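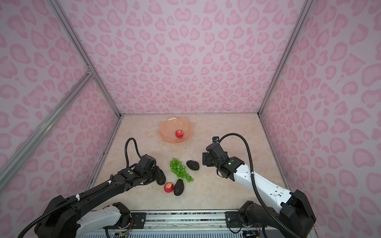

*Apple in the pink bowl, grapes and avocado on the side.*

I get asked a lot how I stop fruit going off before we've eaten it, so I've finally written my routine down. It's dead simple and costs next to nothing.

## Sort it when you get home

I tip the shopping out and make two piles: ripe now, and not yet. Avocados are the tricky ones. Give them a gentle squeeze near the stalk end (not the middle, you'll bruise it!) and if there's a bit of give, eat it today or put it in the fridge. Rock hard ones stay out on the side.

## Keep apples away from the rest

Apples give off a gas called ethylene, and it makes other fruit ripen faster. Handy if you've got a stubborn avocado – pop the two in a paper bag, fold the top over and check every day. Otherwise I give apples their own spot, or the fridge drawer if I've bought a big bag.

## Grapes

1. Don't wash them until you want to eat them.
2. Pick off any squashy or split ones.
3. Put them in the fridge in something with holes in it. The bag they came in is usually fine.

If you've got too many, freeze them! Wash, dry really well on a tea towel, pull them off the stalks and spread them on a tray. Once they're hard, tip them into a tub. Halve them lengthways first if they're for little ones, and let them soften before serving.

## Half an avocado

Leave the stone in if you like, but the bit that matters is keeping the air off. I rub the cut side with lemon juice and press cling film right down onto it. My neighbour Peter Šimko swears by a slice of onion in the tub, and it did work when I tried it in December, though my toast tasted of onion. A brown layer on top can just be scraped away.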